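Lonano Prediction League Manager
Software for office, club and bar score-prediction contests
Version 14, released November 29, 2024

Overview
Lonano collects weekly match predictions, applies the scoring rules set by the organizer, and publishes a ranked table. It runs in a browser. No installation is needed on player devices.
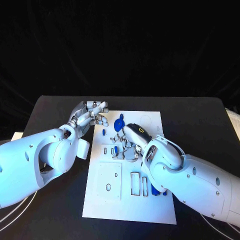 Two white robot arms over a printed sheet with small blue parts.

Entry handling
Each player submits one scoreline per fixture. Entries lock at kickoff of the first match unless per-match locking is turned on. Late entries are stored but score zero. Organizers can import entries from a CSV file.

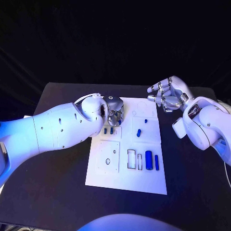 Photo: Yurchenko

Scoring rules
Points for exact score, correct result and goal difference are set separately. A multiplier can be applied to one banker pick per week. Tied players are split by exact scores, then by submission time. Postponed matches are voided or carried forward, depending on the league setting.

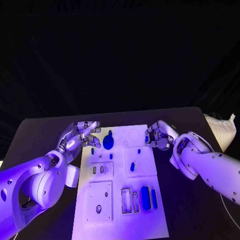 Changes to the rules apply from the next open week. Closed weeks are not recalculated unless the organizer runs a manual rescore, and each rescore is written to the audit log.

Specifications
Players per league: 100
Fixtures per week: 16
Stored weeks per season: 57
Export formats: CSV, PDF
Fixture feed: Brekton, or manual entry
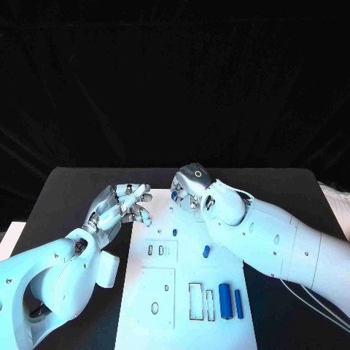

Leagues that reach the player limit can be split into divisions with promotion and relegation. Division tables share one fixture list and one lock time.

Licensing
Sold per league, per season, by Jandix. Licenses bought before the end of February cover the remainder of the current season and all of the next.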